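2025-12-22
By Sheyla Tamayo

We use cookies to remember your reading preferences. Accept all | Manage settings

I've been arguing with Nilton Castaño about the same result since October, and I'm going to do it in public now, partly because he told me to and partly because he's stopped answering my messages about it (hi, Nilton!).

The result came out of the Brorine project. Two sets of demonstrations were collected with hand-held grippers, the kind a person carries around and squeezes while a wide camera records what the fingers are doing. One set had 200 demonstrations, all from a single room. The other had 100, spread over every room and hallway the team could get permission to use. They trained the same policy on each and tested both in a place neither had seen. The smaller set won, and it wasn't close.

Nilton reads this as a story about variety. More places, better robot, go out and get more places. I think that's mostly right and I still think it's the wrong lesson to run off with.

My trouble is with who did the collecting. Maribel Pacheco and Yeison Carhuamaca did nearly all of the many-rooms set, and they're good. I've watched Maribel fold a cloth with one of those grippers and it's like watching somebody butter toast. The one-room set was passed between whoever had a free afternoon, me included, and I was terrible! I squeezed too early, I drifted, I forgot which way was up. So did the variety help, or did the steady hands help? The write-up gives that question one sentence, and it's a sentence with "may" in it.

You could sort this out pretty cheaply. Have the same 3 people collect both sets, mix up the order, and train again. Jhosep Yupanqui offered to do the scheduling months ago and got a thumbs-up emoji for his trouble.

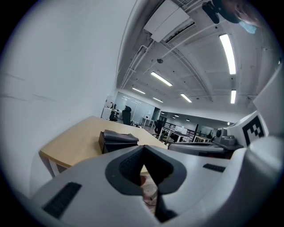
Background is the other thing I keep poking at, because I suspect it does more of the work than anybody's rooms-per-dataset number can show. A camera that wide doesn't look at the task the way you or I would. Sure, it gets a table with something dark and folded on it, but it also gets the ceiling lights, an air-conditioning unit, a wall bending off to the left and office chairs way in the back. The gripper itself fills the bottom of the view. If I were a lazy little network and every demo came with the same lights overhead, I'd be very tempted to learn the lights. So mask the ceiling in the one-room set and retrain. If the gap shrinks, we've learned something we can use without booking a single extra room.

I do want the many-rooms people to be right, by the way. It would make my year easier. I'd just like to see both of those checks run before Londoño plans its whole next round of collecting around that one comparison. Nilton, the offer of lunch stands, and I'll bring my own terrible demos if you want to look at them.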